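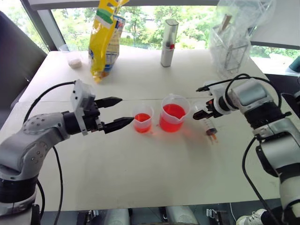
1/ Open day at Skoteo, Friday, 3 September 2021
Went over to the Kravchuk building after lunch. Six stations on the ground floor. I spent most of my time at the two-arm table by the window.

2/ The job there is liquid handling. Two beakers of red-orange liquid, one bigger than the other. The right arm holds a syringe, the left has an open two-finger gripper next to the small beaker.

3/ Antonina Zinchenko was running the station. She said they picked a strong color so people standing at the back can see the level. The task list has 39 items and the syringe ones are the newest. They were added in July.

4/ Asked her about spills. She said they wipe up and start again, and the log keeps the bad tries along with the good ones. The log was at 3,912 tries that morning.

5/ Tymofii Tymoshchuk gave the short talk upstairs. Mostly about grip force on thin plastic. Slides will be on the Brellero page next week. I'll link them when they're up.

6/ If you're going to the next one: sign up early, it's capped at 200. Parking is on the Tirkesetti side, and the front door stays locked, so use the side entrance.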